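Two Lunches and a Long Wait for Pudding

Words by Kylie McPhee

Jun 16, 2018

Rain on the roof at six. Rain at seven. By eight the boat trip was off and I'd already eaten toast twice, once standing up.

Celtport does weather like this well. The harbour goes grey, the shops open late, and everybody starts talking about soup. I'd come for the oysters, on a two day pass and a borrowed coat, and ended up with a weekend of indoor eating instead. No complaints.

First stop Kouris, top of the hill, blue door. It's been a bakery, a bait shop and a bakery again. Cheese pies out of the oven at nine and gone well before ten. Flaky, salty, too hot to hold. I bought 2 and ate both in the doorway with the rain blowing sideways. Coffee is strong and comes in whatever mug is handy. The spinach one is good too but get the cheese.

Then down to Jolene Te Moana's place for the real business of the day. Jolene cooked on ferries for years, then in a lodge kitchen, and now does lunches for 20 out of her own house from June to December. One table, one menu, you eat what's going. She'd started the chowder the night before. Smoked fish, potato, leek, a frightening amount of butter.

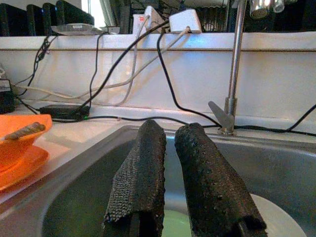

At the sink, Celtport.

"People rush the onions," she said, and went back to not rushing them. Low heat, lid on, stir when you remember. No colour at all. The milk goes in warm and the fish last, off the heat, so it stays in big pieces. If it boils you've got paste. She told me this three times, I must have looked like a boiler.

Bread was a dark rye from Grolby, a half hour inland, where one family does all the baking for the valley. Dense stuff. You could prop a door with it. Toasted and buttered it was the best thing on the table and I had four slices, maybe five. There was a plate of pickled beetroot with horseradish that made the man next to me cry a bit. He had seconds.

Talk at the table was all food. Where to get decent lamb. Whether the fish and chip shop changed its oil (it did, it hasn't recovered). Somebody's aunt's ginger crunch, which apparently needs golden syrup and not honey and theres no point arguing. A couple had driven 58 kilometres in that rain for the chowder and were already asking about next month. 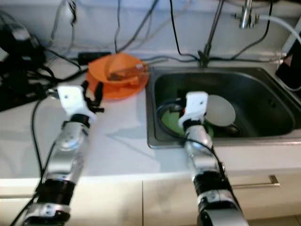

Lunch at Jolene's doesn't really finish, it just turns into the next thing. Bowls go back to the kitchen and small plates come out, and then it's cheese, and then somebody wants tea. I like a kitchen that looks like it gets used. White counter, stainless steel sink, orange tableware out, that'll do me. Mine at home is all cupboards and nowhere to chop. Pots of tea kept coming and the cheese was a soft washed rind thing, very smelly, eaten with quince paste and the last of the rye.

Pudding was meant to be at 2. It was closer to four. Steamed marmalade sponge, cooked in a big tin with string round it, and custard from scratch, none of your packet. The sponge was sharp and sticky and a little bitter round the edges where the peel had caught. Jolene wasn't happy with it. Everyone else went quiet and scraped their bowls.

I had dinner booked at Trikik, the new place on the wharf, and I very nearly rang to cancel. Glad I didnt. Mussels in cider, a bowl of chips with vinegar, half a glass of something white. Small room, steamed up windows, kids' drawings behind the bar. The mussels were plump and the broth had a good whack of mustard in it. Skip the starters, they're fiddly. Go for the mussels and ask for extra bread.

Walked back up the hill at nine. Still raining. Still hadn't had an oyster.

If you go: Kouris opens at 7, closed when the pies run out. Lunch at Jolene's is $58 a head including pudding, tea and as much bread as you can manage, and you need to book well ahead. Trikik does dinner from 5. Bring a proper coat.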